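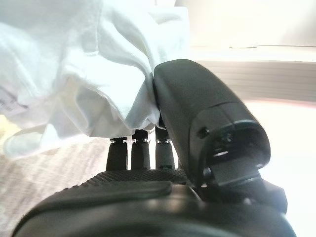

**punolley_pete** wrote:
Reckon you're all overthinking it. Hot wash, good detergent, hang it in the sun, done. I've never owned a bottle of fabric softener and my sheets are fine.

**dornent_dweller** wrote:
Fine by whose standards though, Pete? I grew up on line-dried everything and it was like getting into bed with cardboard. I moved to Vondville a while back and the water here is hard as nails, so it's even worse. Whites go grey, towels go crunchy, and my doona cover feels like a tent by the end of winter.

**mozzie_bait** wrote:
Hard water is your whole problem, mate. Half a cup of white vinegar in the rinse and you'll notice the difference on the first load (and no, it doesn't smell once it's dry, everyone asks). I did my mum's whole linen cupboard that way last November and she rang me up specially to tell me her pillowcases were soft!

**punolley_pete** wrote:
Vinegar perishes the rubber seals. Had a repair bloke from Jayasinghe Appliances out on Wednesday for my front loader and he told me the same thing.

**mozzie_bait** wrote:
Every load, sure, maybe. I do it every second wash and the machine's been going for 12 years. Touch wood.

**[linen_and_lemons]** wrote:
Coming in on the side of less detergent. I was using the full scoop and wondering why everything felt waxy. Dropped it to 2 tablespoons for a full load and it's a different machine. Also, shake things out before you peg them. Properly shake them, so they crack. My neighbours must think I'm fighting someone out there. 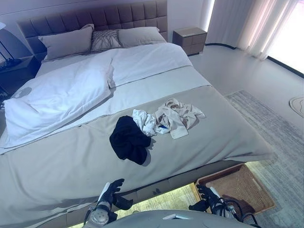
**dornent_dweller** wrote:
Right, so what temperature are people washing white cotton doona covers at?

**linen_and_lemons** wrote:
Forty for ordinary weeks, sixty if someone's been crook. I keep 30 for coloured stuff and anything with a print I care about.

**punolley_pete** wrote:
Forty's a lukewarm bath. Sixty every time for bedding, that's how you keep the grey out.

**linen_and_lemons** wrote:
And that's how you shrink it, Pete. I've got a cover that no longer meets the corners of its own doona because I listened to advice like that.

**gumleaf** wrote:
Can I ask about navy? I've got a few dark things that come out covered in white fluff whenever they go anywhere near the bedding. I've been going over them with sticky tape before work like a goose.

**mozzie_bait** wrote:
Separate loads, inside out, cold. And clean your lint filter. When did you last do it?

**gumleaf** wrote:
...there's a filter?

**mozzie_bait** wrote:
Oh gumleaf. Little flap down the front on most front loaders, or a mesh pouch inside the drum on an older top loader. Put an old towel down first if it's the flap kind.

**dornent_dweller** wrote:
OK I've got two covers to do this weekend so I'll do one with vinegar and one with the smaller dose of detergent, and hang them side by side. Pete, I'm not doing sixty, sorry.

**punolley_pete** wrote:
Your funeral. Let us know how the grey one turns out.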